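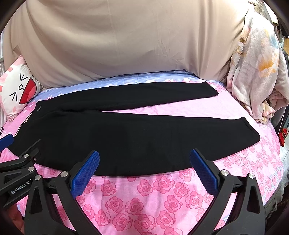
M. Strazds

Hand-held gripper, home sessions: pre-use check with comments
Werell student project, Drandotstead. Form 8, March revision

Marks: OK / Fix / Not convinced

1. Bolts on the bracket and both fingers tight. OK.
Checked by hand. I'd still like a driver kept in the kit bag. "They never come loose" is what I was told last term as well.

2. Blue grip pads seated, no lifting at the corners. OK.
Run a fingernail along each edge. If a pad lifts, stop and swap it. Tape is not a repair.

3. Fingers open and close fully with nothing between them. OK.
Do it ten times, slowly. The old form said once, and once proves very little.

4. Pinch points explained to the person holding the tool. Fix.
The sign-off sheet has ticks in this column and no initials. A tick on its own could have been put there by anybody. Other hand stays off the bed while the fingers are closing.

5. Garment laid out as per the task card. Not convinced.
Black trousers, folded lengthwise, across the bed. Fine as far as it goes. The card says "neatly", which means something different to every student. Say which way the waistband points and whether the legs should line up.

6. Pockets empty, zips and buttons noted. Fix.
Nowhere to write it down. A coin or a key under a grip pad will mark it. Add a line.

7. Work area clear. Not convinced.
The card asks for bedding to be pushed back. There's a blanket bunched near the right-hand hems, and a cartoon pillow and a big beige heap of bedding behind. I accept that real bedrooms look like this and that a messy background is part of the plan. Then change the card, so we stop signing for something we don't want.

8. Floor clear where the operator stands. Not checked.
I have no record of the floor. Don't carry over the OK from Room 912, which is a different floor.

9. Breaks. Fix.
The plan is 200 folds in 3 sittings. Whoever wrote that hasn't held the tool at arm's length for an afternoon. Put a rest in after every 20 and swap hands if the grip allows it.

10. Householder has agreed in writing to recording. OK.
Copy seen. Keep it with this form, please, and off the shared drive.

Result: may be used for practice. No counted sessions until 4, 6 and 9 are fixed. The Ploduneck group can borrow this form if they fill in the comments column too.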